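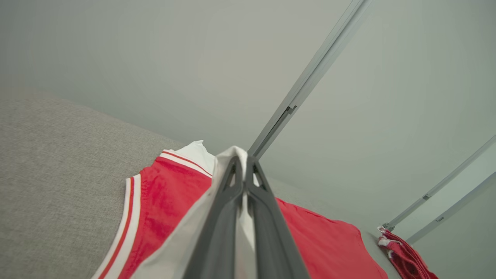
Laundry tips I stopped believing, and a few I kept

Vinegar does not set dye. I'm putting that first as it's the one I get the most mail about. The dye in a shirt you bought at the store was set, or wasn't, at the mill, and a cup of vinegar in your kitchen sink won't change its mind. Salt is the same story. I soaked a cheap red T-shirt overnight in salt water, rinsed it, and it still turned a dish towel pink.

What does work is dull. Wash new reds alone, cold, until the rinse water is clear. For two-tone things with a pale lining, don't soak them at all. Short cycle, out of the machine the minute it stops, hung so the dark part isn't lying on the light part. Most of the bleeding I've had came from a damp heap left in the basket until dinner.

Color catcher sheets: they pick up some loose dye, fine. A gray sheet only tells you what landed on the sheet. It says nothing about what landed on your collar.

Collar grime. You'll hear chalk, shampoo, baking soda paste, shaving cream. Dish soap and an old toothbrush did as well as any of them for me, left on 24 minutes (I got distracted; 15 would probably do). Chalk did nothing I could see. Baking soda and vinegar mixed together makes a nice fizz and then you have slightly salty water.

Haruto Uchida wrote in to defend freezing jeans to kill the smell. He says three nights does it. I tried it with a pair of mine and they smelled like jeans and frozen peas. Wash them.

Inside out — yes, keep doing that. It cuts down on rubbing and the outside fades slower.

Dryer balls. I ran the same towels with and without, and if there was a difference in drying time I couldn't find it. They are noisy, though.

Fabric softener on towels: skip it, it coats the loops and they stop soaking up water. If yours already feel waxy, run a hot wash with half the usual detergent and nothing else, then run it again.

Next month, stain pens. I have four of them on the shelf and low hopes for three.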